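3.2 Accommodation and orientation of visiting students
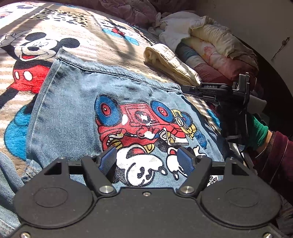

Figure 4. Bed blanket with a cartoon print, in direct sunlight.

The short exchange between Kandik and Srisuk lasts two weeks and is hosted by each university in turn. Data for this section come from the November round, when 70 students were received at Kandik and placed in three residence halls. A further group of 169 students already enrolled at the host university served as the comparison sample. Both groups completed the same questionnaire on arrival and again on the last evening of the program.

Orientation was delivered in two formats. The first was a single lecture of two hours, held in the main hall at 9:30 a.m. and covering registration, library access, meal cards and the rules of the residence. The second was a series of four short meetings led by senior students of the language faculty. Assignment to a format followed the residence hall, so that roommates always attended the same one. This choice reduced the exchange of material between conditions but limits the independence of the observations. Standard errors were therefore clustered by hall, with the small number of clusters noted as a weakness.

The arrival questionnaire contained 22 items on study plans, expected contact with host students and confidence in the language of instruction. Item wording followed the Cokau scale, with two items on military training removed. Responses were given on a five-point scale. Internal consistency was acceptable for the first two subscales and low for the third, where students appear to have rated spoken and written language differently.

Contact was measured with a daily log. Each student recorded meetings of ten minutes or more with at least one host student outside scheduled classes. The logs yielded 2,090 entries, of which 700 concerned shared meals. Sports and museum visits were coded separately. Entries made more than 24 hours after the meeting were kept in the main analysis and dropped in the robustness check reported in Section 4.3.

The Zilemthorpe study used weekly recall, and its contact rates are not directly comparable with ours. Where the two sets of results are placed side by side in Section 5, only the direction of the effect is discussed.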